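Do You Really Need a Will if You Haven't Got Much?

Grown-ups talk about wills in funny voices. They go quiet, or they say "one day, when I'm gone" and look out of the window. In films a lawyer reads the will aloud in a dark room and somebody's wicked uncle gets the castle. I have my doubts about nearly all of that, so let's go through it slowly.
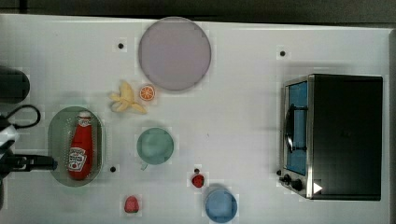
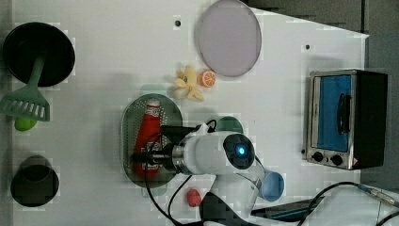 Both pictures: play food and a round plate on a white table.

What is a will?

A will is a piece of writing that says who should get a person's things after they die. "Things" can mean a house, money in the bank, a bicycle or a box of old letters. All of it together is called the person's estate. That is a grand word, and you should not be fooled by it. A person with a bicycle and a teapot has an estate too.

Is it always read out loud in a dark room?

I asked Zorica Zupan, a solicitor in Dullbridge, how many times she had done this. She has looked after 492 wills. She has read one out loud to a family 2 times, and both times they had asked her to because they had seen it in a film. Mostly she posts copies.

Can you just tell people what you want?

You can tell them. Whether it will count is another matter. Suppose Grandad says at tea, "You can have my clock, Chelsea." Then he says the same to your cousin in December, having forgotten. Who gets the clock? Saying it leaves nothing behind to check. In England and Wales a will normally has to be in writing, the person has to sign it, and two witnesses have to be there to see it signed and then sign it too. The witnesses should not be people who are getting something in the will. If they are, the will may still work but they can lose their present.

Chelsea Pearce, who is ten and lives in Ivport, wrote to ask if she could make a will leaving her rabbit to her best friend. Sorry, Chelsea. You nearly always have to be 18. You can write your wishes down and show them to your mum, but a court would not have to follow them.

What if there isn't a will?

People will tell you that "the government takes everything". I hear this a lot and it is mostly wrong. The law has a list of relatives, in order. A husband, wife or civil partner is near the front, and so are children. The government only gets a turn if no relative on the list can be found. What is true is that the list doesn't know you. It has no place for a best friend, or for a kind neighbour who fed the cat for 28 years.

Who does the work?

The person chosen to carry out a will is called an executor. It sounds exciting. From what I can find out, it is mostly envelopes. A man from Clommont called Mr Dalsgaard showed me the folder he kept when he was executor for his aunt, and there were 106 letters in it. Quite a few were from the gas company.

Can a will say anything it likes?

You may have read that someone left a fortune to a parrot. I would want to see the paperwork. In English law an animal can't own money, because an animal counts as a thing that is owned. What a person can do is leave the parrot to a friend, with some money for the friend, and ask nicely that it goes on seed.

Can a person change their mind?

Yes, as often as they like, as long as they still understand what they are doing. A new will usually begins by cancelling the old ones. Getting married usually cancels an old will as well, and plenty of grown-ups don't know that. You could ask yours at supper.

Words to remember

Estate: everything a person leaves behind.
Executor: the person who carries out the will.
Witness: someone who watches the signing and then signs too.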